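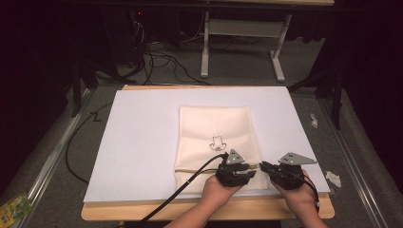 Bag folding with the hand-held grippers, board position two.

Print this thread | E-mail this thread

Hand-held gripper demos vs. teleop for cloth: our numbers

fland_ry
Posted 3/15/21

Several people asked for the write-up after I mentioned it in the Wimel calibration thread, so I'm putting it in one place.

Task: fold a cloth drawstring bag, starting flat on the board. Two-handed. We collected demonstrations two ways. One set is regular teleoperation, with the operator driving both arms through the leader rig. The other is a person holding the two grippers directly and doing the job at the table, with a triangular metal plate on top of each gripper and a head camera for the view.

Usable episodes after cleaning:
Hand-held: 1,704
Teleop: 367

Both sets took the same number of operator hours. We trained the same policy on each, same image size, same action chunk length, and ran each on the arms for 36 trials. A trial passes if the bag ends folded in half with the cord inside the edges. I scored them from video without knowing which policy was running. Harpreet Melnyk kept the key.

Hand-held policy passed 27. Teleop policy passed 19.

The failures are different. The teleop policy mostly misses the first pinch and closes on nothing. The hand-held policy gets the pinch but then moves faster than the arms like, and the far corner flips over. We slowed playback and that helped some. I don't have a clean number for it yet.

Happy to answer questions. – Florence

kboychuk
Thanks for posting. My problem is the comparison. You have over four times as much data on one side. Of course it wins. What happens if you cut the hand-held set down to 367?

fland_ry
We did that. It passed 16 of 36. So per episode, teleop is a little better, or even with it given how few trials there are. Per hour of operator time, hand-held is better. I care about hours, that's what I have to ask for in the budget.

kboychuk
Then I'd put that in the first post. People will read 27 vs. 19 and stop there.

fland_ry
Fair. I can't edit after the first hour but I'll put it in the report.

tania_u
We tried the same thing on the Pumphrey arms with dish towels and got a worse result than yours. Our trouble was reach. A person standing at the table will happily turn the wrist in ways the arm can't follow. We ended up throwing out a big share of what we collected because the inverse kinematics had no solution partway through. Did you filter for that?

fland_ry
Yes. Raw count was higher than 1,704. The filter drops any episode where either arm would hit a joint limit or the two arms would come too close. The right gripper was the worse one. After the first batch we told people to keep their elbows low and the drop rate went down.

tania_u
Do you show them anything live, or do they find out afterward?

fland_ry
Afterward. A live beep is on the list.

hsandhu_lab
Question on the cables. Doesn't the operator feel the drag from a tethered gripper? We went wireless on the Villano units mostly for that, and then lost a week to dropped packets, so I'm not saying wireless is the answer.

fland_ry
You feel it on the left one, that cable is thick. Most people stop noticing after ten minutes or so. What bothers me more is a cable lying across the board where the policy can see it. The arms don't have a cable in that spot at run time, so the images don't match.

hsandhu_lab
Did you test whether that matters?

fland_ry
Only in a small way. We masked the bottom strip of the image during training and the pass count moved by one. I wouldn't conclude anything from one.

kboychuk
36 trials is thin for all of this. 27 against 19 is suggestive, and I'd guess the interval on the difference touches zero or close to it. I'm not trying to be difficult, we have the same issue here. But I would not pick a collection method for next year on it.

harpreet_m
I ran the trials with Florence. Resetting the bag by hand is what limits us. It has to go back flat with the cord straight along the lower part, print side up, and the creases from the last trial stay in the fabric. We swap bags when they get too creased but they aren't identical. If someone has a reset procedure for cloth that takes less than two minutes I'd like to hear it.

tania_u
We steam ours between blocks of trials. Slow, but the variance came down.

hsandhu_lab
We don't reset to flat at all anymore. Drop it from a fixed height and let the policy deal with it. The pass rate looks terrible and it's closer to what the thing would have to do in a real room.

kboychuk
Disagree with that one. If the starting state is random you need even more trials to see a difference, and we already agreed there aren't enough.

hsandhu_lab
Depends what you want to know. I want to know if it folds a bag somebody tossed on a table.

tania_u
Florence, does the printed figure on the bag do anything? Our policies locked onto the stripe on the towels. Turn the towel over and they fell apart.

fland_ry
Probably. We did a handful of runs with the plain side up and it was noticeably worse at finding the middle. Not scored, so take it as an impression. The April round will have plain bags and a second print mixed in, and more trials per condition. I've asked for teleop time as well, so that set should grow.

kboychuk
Good. Please post the matched-size result at the top this time.

fland_ry
Will do.

Print this thread | E-mail this thread

Recent topics
Wimel calibration drift after warm-up
Dramora wrist mount: which screws?
Gripper width from images only, anyone?
Villano wireless units, dropped packets (solved)
Pumphrey joint limits file, corrected version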